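Homiletics and Church History, Unit 6
Preaching and the Parish in Estmont
Course handout prepared by Eugénie Joly

Reading for this unit: the Wurklow sermons, first series, with the editor's preface.

1. The setting

The chapel at Estmont drew its hearers from the mill streets and the outlying farms. Its minister preached twice each Sunday and gave a shorter address on a weeknight. The meeting house held 2,000, and a good part of the gallery was let by the quarter. Students should note how often the preacher turns to household work for his comparisons: bread, lamps, the hearth, the swept floor.
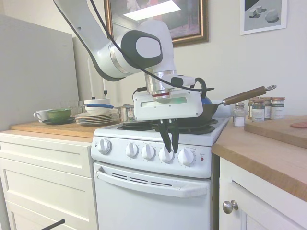 Controls along the back of a white electric stove.

2. The form of the sermons

Most of the printed sermons run to 20 pages or fewer. Each opens with a single verse, states its doctrine plainly, and then moves to application. The Astden manuscripts show that the preacher carried only a brief outline into the pulpit. The printed text was made from shorthand and corrected by him later in the week, so spoken and published wording may differ.

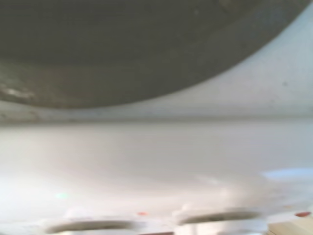
3. Questions of authorship

Some 50 sermons in the second series lack a date or a named place of delivery. Kassab assigns them to the Estmont years on grounds of style. Compare any two of these with a sermon from the first series, and bring written notes to the September seminar.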